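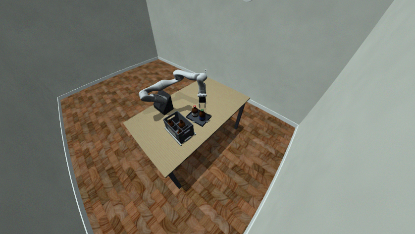 According to Jolene Cosgrove, a basket does not need a signature, because the people who matter already know whose hands made it. With this remark we may open Chapter 3, which treats the question of the maker's name.

Chapter 3
The Maker's Name

In the weaving villages of the Bulodeo valley, the baskets were for a long time left without any mark. A neighbour could recognize the work from the way the rim was closed, or from the colour of the reed. The name was in the basket, so to say, but only for those who had learned to read it. For the traveller who bought one at the May market, it was simply a basket from Bulodeo.
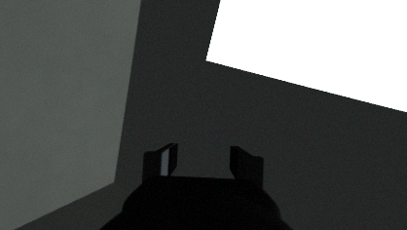

The situation changed when the Sandhu shop in Premton began to ask that each piece carry a paper label. The shop took 10 baskets in the first season and 90 in the next. Buyers from the city wished to know who had made the object in their living room, and some weavers found this a pleasant honour. Others felt it was not quite honest, as the rim and the base were often done by two different women, sometimes a mother and her daughter.
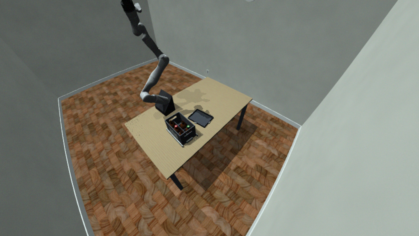 Which of them should then be written on the label? The older weavers usually gave the name of the household. The younger ones preferred the name of the person who had begun the work. Both customs can be met in the museum at Bremthorpe, where the catalogue follows now one, now the other, and the student must be careful when comparing entries. 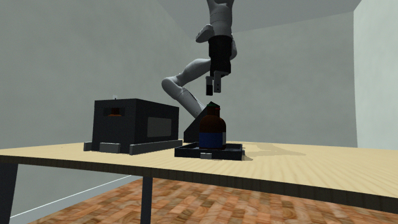

Last modified: 20 June 2024

In the present chapter we look first at the unmarked basket, and afterwards at the label and its effects on the labour of the household. The terms "maker", "author" and "owner" are kept separate throughout. Readers who have not yet studied the section on kinship in Chapter 2 are advised to do so before they continue.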